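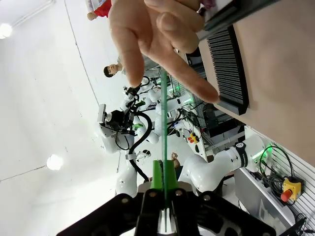

Working Rules for People and Robot Arms in One Student Lab

Home | Projects | Reports | Lab Safety | Staff
Print this page | E-mail this page

Project report by Deok-su Na
Supervisor: Viera Sokol
Handed in: 17/01/2021

1. Why we wrote the rules

The Dervishi lab has several white robot arms standing close to each other, and students work between them. When I joined the project, each arm had its own short manual, but there was no common set of rules for the room. Every group did things in its own way. One group always stopped the arm before touching the work piece, another group only lowered the speed.

The task of my project was to collect these habits, compare them with what the risk assessment asks for, and write one set of rules which all groups can follow. The project was called Meveo. It did not include any change of the machines.

2. What the standards say

I read ISO 10218, which has two parts, and the technical specification ISO/TS 15066 about collaborative robots. The first part of ISO 10218 is for the robot itself and the second is for the integration of the robot into a system. For a student lab the second part is more useful, for the reason that most of our dangers come from how the arms are placed and what they carry.

ISO/TS 15066 describes four ways in which a person and a robot can share a space: safety-rated monitored stop, hand guiding, speed and separation monitoring, and power and force limiting. Before the project, most students I asked knew the last one only. Some of them believed that a robot sold as collaborative is safe in every use. I explain in our rules that the tool and the work piece must be included in the assessment also. A thin rod held upright in a gripper can hurt an eye, even when the arm itself is slow.

3. How I collected the information

In November I observed lab sessions and wrote down every time when a person put a hand near a gripper or a held part. I recorded 203 such moments. In 77 of them the arm was in a protective stop or switched off. In the others the arm was enabled and standing still, waiting for the next command. I did not see any contact between a moving arm and a person.

The most common reason was pointing. A student wants to show a partner which end of the part is meant, and the finger goes almost to the part. In the picture at the start of this report, an index finger is pointing toward the upper part of the green rod in the gripper. The second common reason was to correct a part which sat crooked between the fingertips.

4. The rules

4.1 Before a hand goes closer to the gripper than one forearm length, the person says "hand in" and the operator answers "stopped". Without the answer the hand stays out.

4.2 The operator keeps the stop button within reach for the whole session. The yellow box must not be covered with paper, clothes or cables. If it is moved, everybody in the group is told the new place.

4.3 A colored light on the base of an arm is not a permission. Groups must look up in the manual of their own arm what the color means, and write it on the session sheet.

4.4 For pointing at a part, use the pointing stick from the Flilard drawer, or say the name of the end ("top", "bottom").

4.5 Cables are to be tied to the arm or to the table rail. A loop must leave enough length for the full motion, but it must not hang where another arm can catch it.

4.6 When two arms can reach the same place, only one of them may be enabled, except if the shared program was checked by the supervisor.

4.7 People who only watch stay behind the tape on the floor.

5. Trial and results

We tried the rules with two groups, who used the session sheet made in Trosteo. Together they made 555 gripping cycles. The "hand in" call was used well from the beginning. The pointing stick was less successful. It was often left at the other end of the room, and then the finger was used again. After a talk with Viera Sokol we put one stick on each bench.

Rule 4.3 took the most discussion. Some students found it too strict. I kept it, as two arms in the lab show their state differently.

6. Open points

The rules do not cover work alone in the evening. Also we have no force measurement for the fingertips with the soft pads, so the limits in ISO/TS 15066 could not be checked for them. A measuring device would have to be borrowed for this, and I have asked the department for it.

Contact: Dervishi Lab office | Copyright Dervishi Lab | Back to top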